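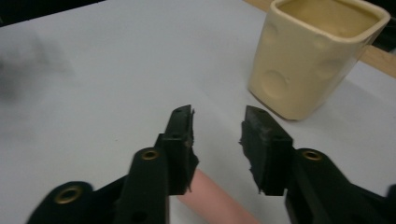
흰 테이블 위의 검은 집게발 한 쌍

베란다 태양광 패널과 보조 배터리, 집에서 관리하는 요령

글: Kai Rothe

베란다 난간에 패널 두 장을 걸고 파워뱅크에 연결해 쓰는 집을 기준으로 정리했다. 우리 집 구성은 Nisora 접이식 패널 두 장, Grondus 1000Wh 파워뱅크, 난간 고정용 Pal 클램프다. 다른 제품도 손질하는 방법은 크게 다르지 않지만, 허용 전압과 커넥터 규격은 제품마다 다르니 설명서를 먼저 볼 것.

패널 닦기

해가 뜨거운 한낮에는 닦지 않는다. 달궈진 유리에 찬물을 부으면 좋을 것이 없고 물자국도 금방 남는다. 오전 7시 전이나 해가 넘어간 뒤가 낫다.

먼저 마른 부드러운 솔로 흙먼지를 털어낸다. 그다음 미지근한 물을 적신 극세사 천으로 위에서 아래로 훑는다. 세제는 대개 필요 없다. 새똥이나 송진이 붙었으면 젖은 천을 올려 불린 다음 밀어낸다. 긁개나 철수세미는 쓰지 않는다. 접이식처럼 표면이 필름으로 된 패널은 유리보다 흠집이 잘 생기므로 솔도 더 부드러운 것으로 바꾼다.

수돗물로 헹구면 석회 얼룩이 남는 지역이 있다. 마지막 헹굼만 정수한 물로 하고 물기는 천으로 찍어낸다. 테두리 안쪽에 고인 물도 닦아둔다. 먼지가 거기부터 쌓인다.

꽃가루가 날리는 5월에는 평소보다 자주 본다. 비가 온 다음 날 아래쪽 테두리를 손가락으로 훑어보면 닦을 때가 됐는지 알 수 있다.

각도와 그늘

패널 한쪽 귀퉁이에만 그늘이 져도 출력이 생각보다 많이 떨어진다. 빨래 건조대, 화분, 에어컨 실외기 배관이 흔한 원인이다. 아침, 점심, 오후에 한 번씩 베란다에 나가서 그림자가 어디에 떨어지는지 보고 종이에 표시해 둔다. 계절이 바뀌면 다시 해야 한다.

난간에 거는 패널은 수직에 가깝게 달린 경우가 많다. 아래쪽을 조금 밀어내 기울이면 여름 낮에 차이가 난다. 다만 바깥으로 튀어나온 만큼 바람을 더 받으니 고정을 같이 보강한다. 공동주택이면 관리 규약도 확인한다. 난간 밖 설치를 금지하는 곳이 있다.

우리 패널은 펼친 너비가 1083mm라 난간 한 칸에 들어가지 않았다. 칸 사이 기둥에 걸쳐서 달았더니 가운데가 떴고, 뒤에 고무판을 덧대서 해결했다. 사기 전에 난간 칸 너비부터 재는 것이 좋다.

클램프와 끈

클램프는 손으로 끝까지 조인 다음 공구로 조금만 더 돌린다. 난간이 알루미늄이면 너무 세게 조였을 때 눌린 자국이 남는다. 접촉면에는 자전거 튜브를 잘라 끼워도 된다. 한 해쯤 지나면 굳어서 갈라지니 그때 새것으로 바꾼다.

아이렛에 끈을 묶을 때는 케이블 타이만 믿지 말고 스테인리스 와이어를 하나 더 건다. 흰색 케이블 타이는 햇빛에 금방 삭는다. 자외선용으로 나온 검은색을 쓰되 그것도 봄마다 당겨본다. 강풍 예보가 있으면 접어서 들여놓는다. 떼고 다시 다는 데 걸리는 시간보다 아래층 유리창 값이 훨씬 비싸다.

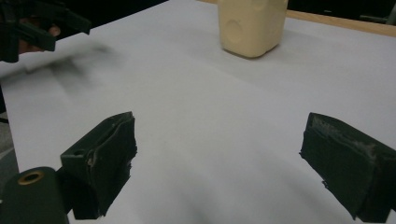
케이블과 커넥터

창틈으로 케이블을 넣는 집은 납작한 창틀용 케이블을 따로 산다. 굵은 케이블을 창문으로 눌러 닫으면 피복이 상한다. 실내로 들어오기 전에 케이블을 한 번 아래로 늘어뜨려 두면 빗물이 선을 타고 들어오지 않는다.

커넥터는 딸깍 소리가 날 때까지 끼운다. 뺄 때는 먼저 파워뱅크 쪽 입력을 끄거나 패널을 천으로 덮는다. 커넥터를 만졌을 때 케이블보다 눈에 띄게 뜨거우면 접촉이 나쁜 것이니 사용을 멈추고 교체한다. 접점에 녹이 슬었다고 사포질을 하거나 식용유를 바르는 사람이 있는데 둘 다 하지 말 것.

두 장을 연결할 때는 직렬인지 병렬인지 확인한다. 직렬은 전압이 더해진다. 추운 날 아침에는 패널 전압이 표시값보다 올라가므로 파워뱅크 입력 한도에 딱 맞추지 말고 여유를 둔다.

파워뱅크 두는 자리

직사광선이 드는 베란다 바닥은 피한다. 신발장 옆이나 거실 벽 쪽처럼 그늘지고 바람이 통하는 곳이 좋다. 통풍구에서 손 한 뼘은 띄운다. 이불이나 커튼이 닿지 않게 하고, 현관 앞 대피로에도 두지 않는다.

오래 쓰지 않을 때는 절반 조금 넘게 충전해서 보관하고 두세 달에 한 번 잔량을 본다. 겨울에 영하로 내려간 배터리는 바로 충전하지 말고 실내에서 온도를 맞춘 뒤 꽂는다. 배가 부풀거나 단내가 나면 충전하지 말고 제조사에 연락한다.

기록하기

날마다 적을 필요는 없다. 맑은 날 정오의 출력과 한 주 누적량만 적어도 이상이 생겼을 때 금방 알 수 있다. 우리 집은 5월 한 주에 3640Wh가 나왔다. Sarthorpe로 이사 오기 전 집에서는 앞 동에 가려서 이만큼 나온 적이 없다. 맑은 날인데 출력이 갑자기 떨어졌으면 그늘, 먼지, 커넥터 순서로 살핀다. 그래도 모르겠으면 패널을 한 장씩 따로 연결해 본다.

자주 쓰는 물건

부드러운 솔, 극세사 천 여러 장, 분무기, 검은색 케이블 타이, 스테인리스 와이어, 렌치, 낡은 침대 시트. 시트는 작업할 때 패널을 덮는 용도다. 두꺼운 색 있는 것이 좋다.

솔과 천은 다른 청소 도구와 섞지 않고 통에 따로 넣어둔다. 바닥을 닦던 천에는 모래가 박혀 있다.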